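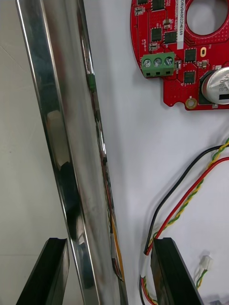 From: Waltraud Steinbach
To: bench list
Subject: Re: Bins for the round boards
August 2023

On the earlier thread, Schouten workshop wrote:

> We are setting up a table for the driver assemblies and can't agree on
> how to lay out the parts. At the moment the solenoids are in a cardboard
> box with the leads all knotted together, and the red boards are stacked
> on a shelf. Two of the boards have come back with bent capacitors. What
> do other people use? Is it worth buying proper divided trays? Also, does
> anyone still label the boards by hand or do you go by the printed strip?

We went through the same thing at Brokel in May, so I will say what we ended up with.

No divided trays. We tried a set and the leads on the solenoids are too long for the compartments, so they hung over into the next one and you pulled out two at a time. Shallow open bins work better. Put out a small number, spread them over the floor of the bin and top up from the store box when you get low. The store box holds 1000 and stays under the bench, closed.

The boards want a bin to themselves. They have capacitors standing up on them and a terminal block at the edge, and stacking is what bends things. Lay them flat, one layer. If they overlap a little at the rim it does no harm, but don't drop one on top of another.

I wrote the layout up for the Prarnex newsletter and the relevant part is copied in below, as several people said they never got their copy.

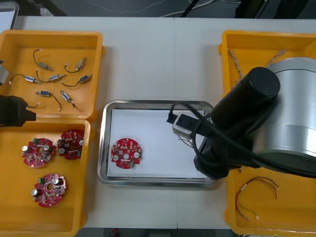

Prarnex Bench Notes, issue 90, page 5

Solenoids go in the top left bin and boards in the bin below it. The steel tray goes in the middle and nothing is stored in it. Parts are only in the tray while they are being put together as a set, and the tray is cleared before the next set is started. Yellow bins against a white table are easy to see, and so are the white connectors on the ends of the leads as long as they are lying on the yellow and not on the table top.

Pick a solenoid up by the body. Lifting it by the lead puts the strain where the wire goes in, and it also drags the neighbours about. If the leads have crossed, separate them in the bin first.

(End of the newsletter piece.)

On labels: we go by the printed strip. The one on my bench reads DRV04022H0169. We write the last part in the book when the board is issued. Pen on the board itself rubs off -- we gave that up.

The question of how full to have the bins came up again afterwards and the next bit is from the follow-up.

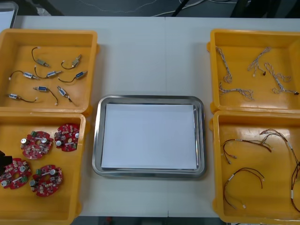
By Waltraud Steinbach, Brokel

Eight solenoids in the bin is comfortable. You can still see the floor between them and get your fingers round any one. Four boards is as many as I would put out. With more than that they start riding up on each other.

If your table is two panels pushed together, like ours, check the join before you put the tray over it. Ours is flat enough, but the old table at Pornum had a step and the tray rocked.

Bins with a raised rim are worth having. I can look up the supplier if Schouten want it -- reply to me off list.

Waltraud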